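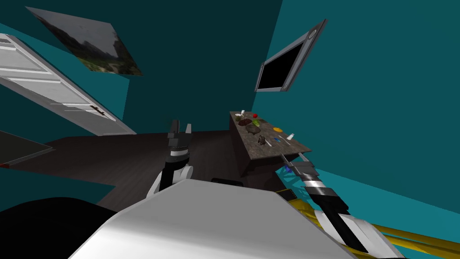 Teal walls, white paneled door, landscape picture.

Dark teal walls look blotchy after two coats – third coat or start over?
Asked Mon 5 July in Painting and Walls

I painted our spare room last weekend in a dark teal from Trilteo, matte finish. The walls were builder beige before, no primer, because the can says paint and primer in one. Two coats with a 9 inch roller, three-eighths nap. From straight on it looks fine. From the doorway in the late afternoon I can see lighter and darker patches, mostly where I cut in around the door casing and along the ceiling. There is also a shiny streak at shoulder height where I went back over a spot that was starting to dry.

I have maybe a third of a gallon left. The store in Surkunville says they can mix more but can't promise it will match what I bought in June. Do I do a third coat with what I have, or sand everything and prime it gray like I should have the first time? The room is small. I would like to be done with it.

3 answers

Answer 1 (accepted)

Don't sand the whole room. What you describe at the casing and the ceiling is usually called picture framing. The brush leaves a different thickness and texture than the roller, and deep colors show it more than light ones. The shiny streak is from rolling back over half-dry paint.

Do this before you open a can. Hold a lamp close to the wall so the light rakes across it. If you see ridges or drips, knock them down with fine sandpaper, just those spots, and wipe off the dust. Leave the rest alone.

Then do one more full coat on every wall, corner to corner. Don't touch up patches. Touch-ups in a dark matte color almost always show.

Cut in one wall, then roll that wall right away while the brushed edge is still wet. Get the roller as close to the trim as you can so it covers most of the brush marks. Finish the wall before you cut in the next one. Keep more paint on the roller than feels right and don't press. Turn off any fan and shut the window – a draft dries the edge too fast.

A third of a gallon won't do it. Buy a new gallon, pour it and what you have left into one bucket, and stir well. If the new can is a hair off it won't matter, as every wall gets the same mix.

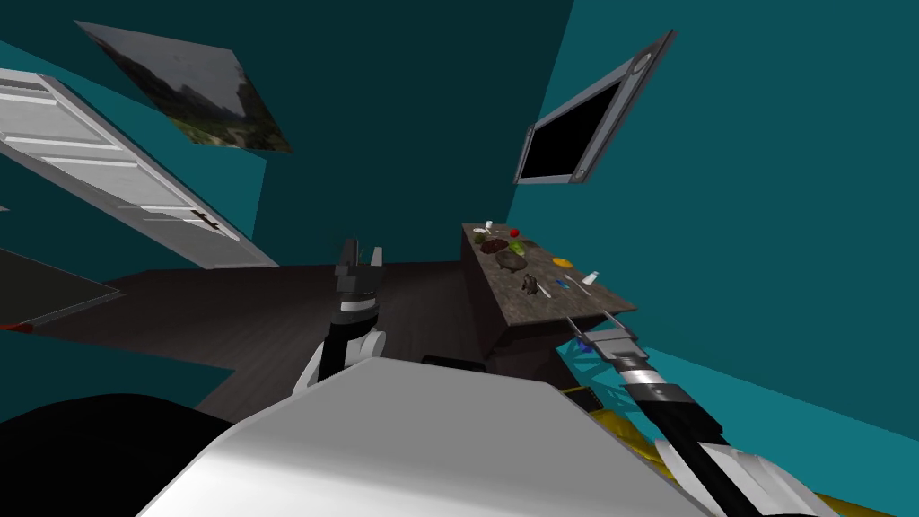

Should the door and casing be painted before or after the third coat?
After, once the wall paint has dried overnight, so you can clean up any teal on the casing with the trim paint.

Answer 2

I had the same thing in a hallway with a Cesarmont navy. I waited and it got better. Dark paint can take 30 days to cure and mine evened out quite a bit in that time. It didn't go away completely but I stopped noticing it. I would hang your stuff back up, wait a month and look again before spending 60 dollars on another gallon.

Answer 3

just use eggshell next time, matte shows everything

Comments on Answer 1

Asker: Thanks. I checked with a lamp and there are ridges all along the casing, so that explains part of it. Do I need a different roller?

Reply: Three-eighths is OK on smooth drywall. If your walls have any texture go to half inch. Buy a decent one. The cheap covers shed, and lint in a dark color is miserable to pick out. I use the Aaltonen ones and wash them before the first use.

Asker: Walls are smooth. I'll stay with what I have and get a new cover.

Reply: Also pull the outlet covers if you painted around them the first time. Same ridge problem there.

Comments on Answer 2

Waiting won't fix ridges or a lap mark. It can help with patches that are only uneven drying, so it depends which one you've got.

Related questions
Tinted primer under deep colors, is it worth it
How long before I can wash a matte wall
Getting teal paint off white trim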